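Kitchen and Guest Floor Walk-Through, August, Trurkcombe Inn

My notes are under each item, same as last time. I do the walk with a clipboard and type it up after, so if something sounds grumpy, blame the stairs.

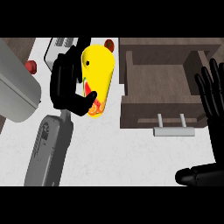
I started at the back door at 6:30 in the morning, before breakfast service got going, and worked my way forward to the lobby. OK means OK. FIX means it needs a work order. WATCH means I'm coming back to look at it next month and I'd love to be pleasantly surprised.

RECEIVING AND DRY STORAGE

1. Back door closes and latches by itself: FIX
It closes, it just doesn't latch unless you give it a hip. I know everyone has gotten used to the hip (me too!) but the gap at the bottom is big enough for a mouse with any ambition at all. New sweep and an adjustment on the closer, please.

2. Stock off the floor: OK
All on shelves this time. Last month there were flour sacks sitting right on the tile, so thank you to whoever moved them.

3. Oldest stock in front: WATCH
Canned tomatoes were perfect. The rice was backward, new bags in front of old. I switched them around while I was in there.

4. Chemicals stored away from food: OK
The Drinus degreaser is back in the janitor closet where it lives. Two spray bottles had no label on them, so I emptied both and tossed them. If you fill a bottle, write on the bottle.

COLD STORAGE

5. Walk-in at 40 degrees or below: OK
I read my own thermometer on the middle shelf, then checked it against the dial on the door. They agreed, which hasn't always been the case with that dial.

6. Door gaskets clean and whole: FIX
The reach-in by the salad station has a tear in the lower corner, on the hinge side. It's still holding temperature but you can feel the cold on your ankles. Geltico has the part, I called and asked, it just needs somebody to approve the order.

7. Raw meat below ready-to-eat: OK
Nothing to say here, it was just how I like it.

8. Date labels on everything opened: WATCH
Mostly good. There was a tub of what I think was aioli with a label that said "Tues?" and I'm sorry, a question mark is not a date. It went in the trash.

COOK LINE

9. Hood filters clean: FIX
I ran a finger along the edge and regretted it. They're supposed to go through the wash every week and the sheet on the wall hasn't been initialed since the month started. Either it isn't getting done or it isn't getting written down, and the inspector will treat those two the same way.

10. Extinguishers tagged and reachable: OK on the tags, FIX on reachable
The one by the fryer had a rolling rack parked in front of it. I moved the rack, went to look at the dish area, came back, and the rack had returned. Let's tape off the floor there.

11. Hand sink stocked and clear: OK
Soap, towels, hot water in 20 seconds. Nobody was storing a colander in it, either.

12. Sanitizer strength: FIX, fixed on the spot
The strip came up at 400, and the package directions for the product we use call for less than that. Somebody's been free-pouring. Use the dispenser! It's slower and I know it's slower. I dumped the bucket, mixed another, and tested it again before I left.

DINING ROOM AND LOBBY

13. Exit signs lit: OK
I pressed the test button on all of them. The one near the coat hooks takes a second to wake up but it does wake up.

14. Exit routes clear: WATCH
The high chairs are drifting toward the patio door again. There were 8 of them stacked there and the stack leans. Can they go back in the alcove?

15. Carpet edges and thresholds: FIX
The metal strip between the lobby and the dining room has lifted on the left side. I caught my shoe on it, so a guest with a suitcase surely will. I'd call this the most urgent thing on the whole list. Alipour did the floor originally and I'd start with them, but if they can't come this week I want it screwed down by anyone with a screwdriver.

GUEST FLOORS

16. Stair rails solid: OK
I pull on every one as I go up, which is also how I get up.

17. Smoke alarms in rooms: WATCH
I tested the vacant rooms only. The occupied ones will have to wait until after checkout, and I've left the sheet at the front desk with the rooms circled.

18. Hallway lighting: FIX
Two bulbs out on the second floor, both by the ice machine, and the ice machine drips. So that's a dark spot with a wet spot in it. Bulbs today, please, and a mat until the drip is sorted.

19. Linen closet door kept shut: FIX
Propped open with a vacuum. It's a fire door, folks.

FOLLOW-UP

Threshold strip and hallway bulbs first, then the back door and the gasket. Hood filters tonight after close. I'll do the alarms in the rest of the rooms myself, and I'll need to borrow the tall ladder, so if you have it, could you put it back in the boiler room?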